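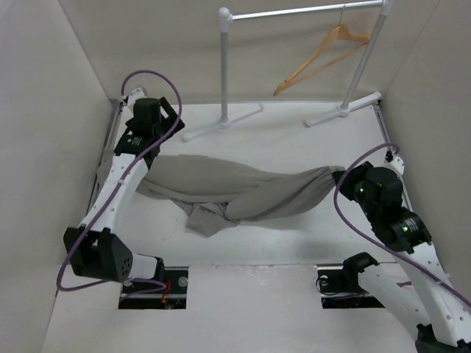

Cloth handling tips from the bench

Updated 10/09/2019

Quick notes from the Holar towel and shirt runs, typed up between sessions. Meant for anyone setting up two-arm work on soft stuff. Steal what helps.

The short result first. Same task both ways: pick up a crumpled item, get it spread between the grippers, hang it. We ran 1,214 tries over July. Method A, grab any two points and pull tight. Method B, grab one point, lift, let it hang, then go for the lowest corner with the other hand. B finished 693 of its tries, A finished 210. Tries were not split perfectly even (A got dropped early in the last week, too many snags) so don't quote it as a clean ratio. Still a big gap.

Before you start

Gray or mid-tone cloth on a white floor. White towels on white were a mess, the corner finder kept picking shadows.
Shake the item out and drop it from the same height every time. Crumple by hand and you'll start doing it the same way without noticing, and then your numbers are junk.
Wipe the floor. Lint builds up in the jaws faster than you'd think.
Cables up and over the arm with slack at the elbow. Walk each arm through its full reach by hand first, power off.

Grabbing

Pinch shallow. Deep bites catch two layers and you won't know untill the other arm pulls.
Flat fingers are fine for terry and jersey. Slippery linings, add a strip of rubber.
Close slow, wait a beat, then lift. We use the same wait for everything, easier to compare.
Twisted like a rope on one side? Don't pull. Pulling locks it in. Let that side go, lift with the other, regrab lower down.

Stretching

Stop well before tight. A bit of sag in the middle is OK and the hanger step goes better with it.
Watch for a flap hanging off the front. Usually means one hand has an edge and the other has the middle of the cloth. Count it as a bad grasp even if it looks spread.
Thin knits, go half speed.

Hanging

Wood hangers over wire ones, they swing less.
Let the hanger settle before you move in. A crooked one is fine if it's crooked in the training runs too, we tilt ours on purpose now and then.
Rack feet drift. Mark where they go and check after every bump.

Logging

Write down the failure when it happens, not at the end of the day. We lost a whole morning of Russo's notes to "misc."
Four labels is plenty: missed, two layers, twist, drop. We started with 18 and no two people agreed on them.
Keep the bad tries. The Plomstead version of this only saved good ones and their model never learned to let go of anything.
Save the time of each regrab. Most of B's gain is in there, the regrabs are short and it doesnt panic-pull.

Still not sorted

Sleeves. Buttons. Anything with a hood. Also the Widska gripper pads wear smooth on the left side first and I have no idea why, swapping them left to right every week for now.

Parts list and raw counts on the next page.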